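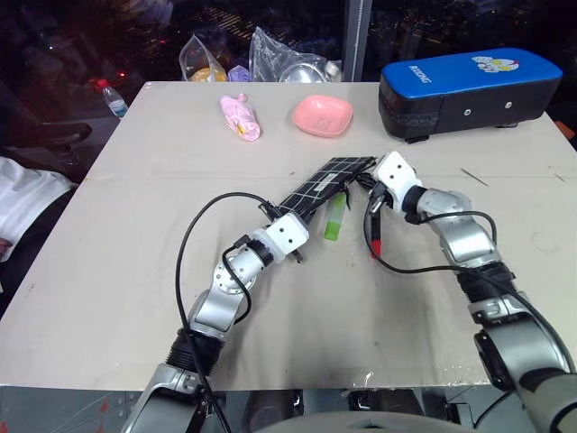
The Perkel Datum

The benchmark at Perkel was a brass bolt set into the north abutment of the bridge, and every elevation in the valley had been carried from it. In April, Lise Penner ran a level line from the bridge to the pumping station and closed 8 millimeters low. She ran it back and got the same figure with the sign reversed.

She checked the instrument. The collimation was within tolerance. She checked the staff against the steel rule in the office and found no error worth writing down.

"The station has settled," said Darcy Sutherland, who signed the reports.

"Then it settled uphill."

He read the field book through to the last page. Outside, a truck from Grumau was unloading pipe, 30 lengths, each one striking the rack with the same note.

"Who observed the original line?"

"Annan. Kwabena Annan. His book is in the cabinet."

The book was bound in green cloth. Annan had written in pencil, small and upright, and had corrected nothing. At setup 10 the backsight did not agree with the foresight before it. The difference was 8 millimeters. Beside it he had drawn a short line and the letter R.

"Rain," Sutherland said.

"Or repeat."

"Did he repeat it?"

She turned the page. Setup 11 began on the other bank, in a different hand.

Sutherland closed the book and put it on the sill. He asked what it would take to rerun the whole valley, and she told him: 90 kilometers, two people, dry weather. He wrote this on the back of an envelope and underlined the kilometers.

At six she drove to the bridge. The river was high and brown. She held the staff on the bolt, with no instrument set up to read it, until the bubble came to the center.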